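4.2 Sorting Small Items in Bedrooms
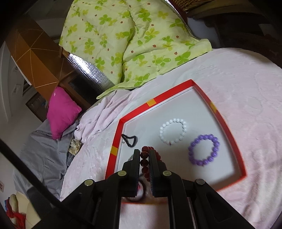

Figure 2. Bracelet task on a bed surface. A dark red beaded bracelet is between the gripper jaws; white and purple beaded bracelets and a black hair tie lie in the tray.

Small personal items remain among the hardest objects in the Sturkora task set. A bracelet has no fixed shape, and its beads can roll against the jaws as they close. The tray in Figure 2 rests on a plush blanket, a support that yields under load and complicates height estimation.

Operators recorded 3,677 demonstrations in private homes, of which 1,221 involved jewelry or hair accessories. Policies trained on the full set completed 85 percent of single-item transfers on hard tabletops. Performance was markedly lower on bedding, where the most frequent error was lifting two items together. Borbély and Vlček report a similar pattern for the Ternari benchmark.

We therefore do not regard bedroom tidying as a solved chore. Section 4.3 repeats the transfer trials with the tray fixed to a rigid base.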